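Trollitz Desktop Assembly Data: Progress Report to the Pradeneo Fund

Period covered: through the end of November

Hi all,

You asked for something readable this time instead of the spreadsheet, so I'm writing this one the way I'd tell it to you over coffee. The numbers are in here, along with a few gripes and one request at the end that I hope you'll look at before the next call.

The short version is that we're on plan. The November target in the grant was 1000 accepted episodes of desktop computer assembly, and we closed the month with 1202. An "accepted" episode, in case someone new is reading, is one that ran from start to finish, has every camera stream and the arm's joint data lined up, and passed a look from a human reviewer. Anything that fails one of those goes in the reject pile, which I'll get to.

Where the episodes come from

All of it is teleoperated. An operator drives the arm through one step and we record the whole thing. Then the fixture gets reset and off we go again. We're still on the Trollitz cell, with the tower lying on its side on the slatted table and the parts tray to its left. I know there was talk of moving to the bigger cell over the summer, but I'm glad we stayed put! Every time you shift a camera you lose a day to calibration, and the policy people over at Nolinis get grumpy about the seam in the data. 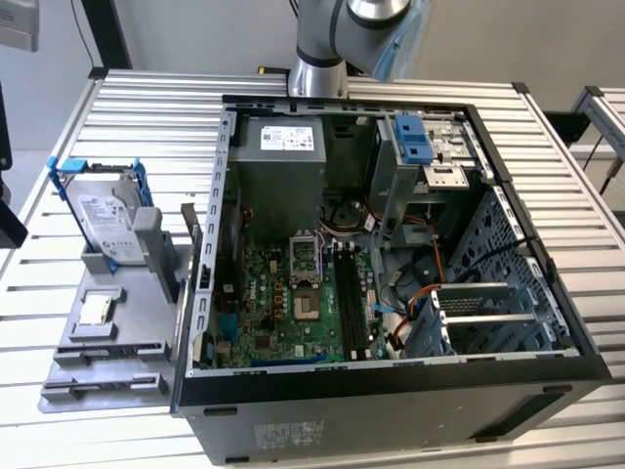 The task list hasn't changed since the last report. We do memory modules, the processor and the hard drive, each as its own short task, and then we have a longer one that chains them together. Memory is by far the most popular with the Nolinis folks (it's a fussy insertion with a clear right and wrong, and that's what they want to learn from), so it gets the most time on the cell. Of the 1202 accepted episodes, 502 are memory. The rest are split between the processor, the drive and the chained task, and I'll send the breakdown separately because the labels on the chained ones are still being cleaned up.

I'll admit the processor episodes are slower going than I told you they'd be. Picking a flat square chip out of a recess is a miserable job by remote control. Our operators have gotten a lot better at it, and the last couple of weeks were much smoother than the first ones, but I was too cheerful in the spring and the schedule I gave you then showed it. I've moved some processor hours into next quarter. It doesn't change the total.

Resets, the boring part that eats the day

If you'd asked me a year ago what limits us, I'd have said operator skill. These days I'd say resets. After each episode somebody has to put the part back, check the latches, make sure the wiring hasn't drifted into the work area and then start the next recording. We tried letting the arm do its own resets for the memory task and it was a mixed bag. It saves walking, but a failed reset is harder to catch than a failed episode, and we ended up with a string of recordings that all started from a slightly wrong position. Those got tossed. 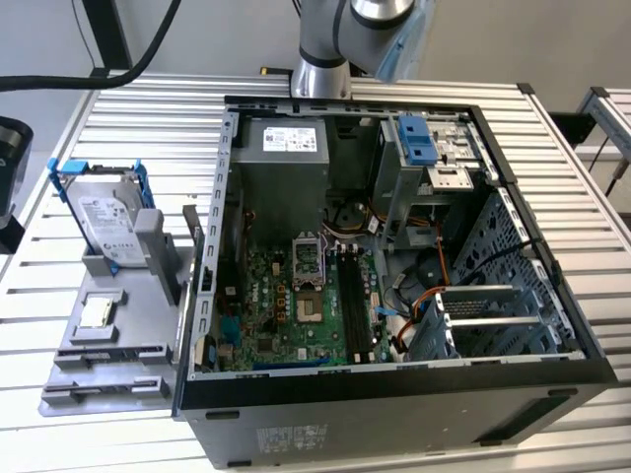 What helped more was a dumb little checklist. The operator reads it off the screen before pressing record, and the software won't start until each line is ticked. Grumbling was loud for two days and then it stopped. Rejects for "bad starting state" are now the smallest category we have, and before the checklist they were the biggest.

We also started varying things on purpose. Nolinis asked for more spread in how a module is held when it comes in over the board, since their model had gotten used to one tidy approach and fell apart when anything was different. So operators now get a prompt before each memory episode: hold it level, hold it tilted, come in high, come in from the drive side. Some of those look clumsy when you watch them back. They're supposed to, and please don't let anyone downstream filter them out for being ugly!
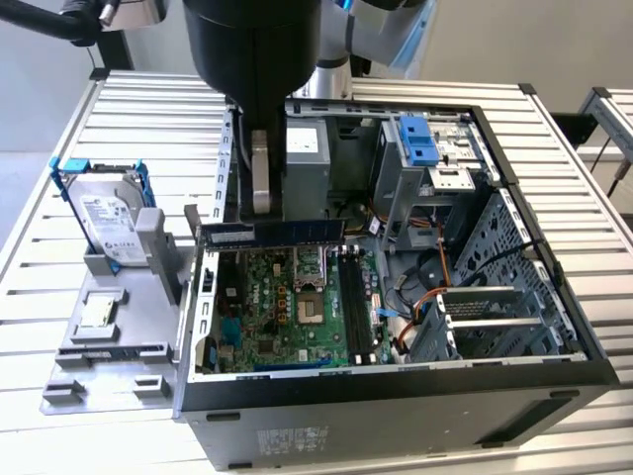
Memory module held level over the board during a placement episode.

Rejects and what we learned from them

We threw out 34 episodes this period during final review. That's on top of the ones operators scrap themselves in the moment, which we don't keep and don't track very well (I'd like to fix that). Most of the 34 were sync problems, where one camera fell behind the arm data and the labels no longer matched what was happening. We swapped the recording machine over to Zamani, the logging tool I mentioned last time, and the sync complaints dropped right off. I'd been putting off that switch for months because I was scared of losing a week. It took an afternoon.

A handful of the others were real failures: a dropped part, a module that went in crooked. I've started to think we should keep those. Nolinis would love a failure set, and right now we're deleting the very thing they keep asking about. If you're okay with it, I'd like to count labeled failures toward the total next quarter, as a separate column so the accepted number stays honest.

The reviewing side is in decent shape. Two people look at every chained episode and one person looks at the short ones. I sat in for a week of it myself, and my notes from that are written up for anyone who wants more detail on how we label grasp, approach and release.

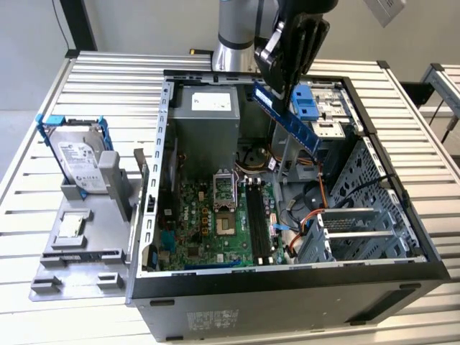
4 min read

Labeling memory episodes, notes from the review desk

We cut each episode at three places. Grasp ends when the part has clearly left its holder. Approach covers the travel, including any hovering and second thoughts over the slots. Release starts when the fingers open. The arguments are nearly all about approach, because a good operator will pause, tip the module a bit, back off and try again, and reviewers used to mark that as an error. We now leave it in and tag it "adjusting."

My request for next quarter is for more reviewer hours, with the same operator hours as now. The recordings are coming in faster than we can check them, and I'd much prefer to send you fewer episodes that somebody has really watched. The budget line is in the sheet, on the second tab.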